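Buying and living with a second-hand leather sofa: your questions

Last updated 2023-06-14

I've been writing about old furniture on this site for a good while now, and the post that still fills my inbox is the one on leather sofas. So I've put the questions I get most into one place.

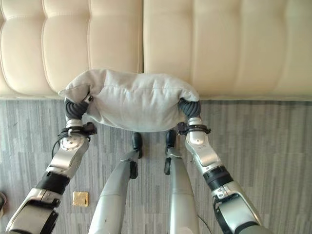 I'm not in the trade, by the way. I just buy too many sofas (my other half would put it more strongly) and I've made most of the mistakes already.

Is it worth buying leather second-hand at all?

I think so, yes! My first one came from a house clearance in Brastwood and cost me £46, plus a van. The same sort of thing new was £1,783 in the Horgan showroom that winter. It had a scuff on one arm and smelled a bit of dog, and we kept it for years.

How do I know it's real leather?

Look underneath, or inside a zip if there is one. Real hide has a rough, suede-like back, and coated fabric has a woven one. Do ask the seller too, but plenty of people don't know what they've got. Watch out for "bonded" on the label. It peels, and once it starts peeling I've never found a way to stop it.

Aren't pale colours a nightmare?

Less than you'd think. Cream shows newspaper ink and new jeans, that's true, and I did spend most of one February fretting over a blue patch. But dark brown shows every crumb and every cat hair. I'd have another pale one tomorrow.

What do you clean it with?

A barely damp cloth, and then a dry one. That's it most weeks. A couple of times a year I use a proper leather cleaner, tried first on the back where it won't matter. Please don't use baby wipes or washing-up liquid, whatever your aunt says.

And the grooves?

If yours has stitched channels or buttons, use the soft brush on the vacuum and go along the stitching slowly. A clean, dry paintbrush is good for the tight bits. I do mine with the radio on.

Can I put ordinary cushions on it?

Of course. They slide about, though, leather being what it is. Fabric with a bit of texture stays put better than anything silky. Wash new dark covers before they go anywhere near a pale sofa (see blue patch, above).

Will it fit through my door?

Measure the door, the hall, the turn of the stairs and then the sofa, and ask whether the feet unscrew. My Bokport flat had a lovely wide front door and a horrible little corner behind it. We ended up taking the inner door off its hinges at ten at night.

Should I pay to have one re-coloured?

Depends how much you love it. I was quoted £513 by a firm in Ellameck for a two-seater and said no thank you, then did the arms myself with a kit. They look fine from the telly end of the room.

My question isn't here!

Pop it in the comments under the original post. I read them all, but I'm slow to reply in the summer.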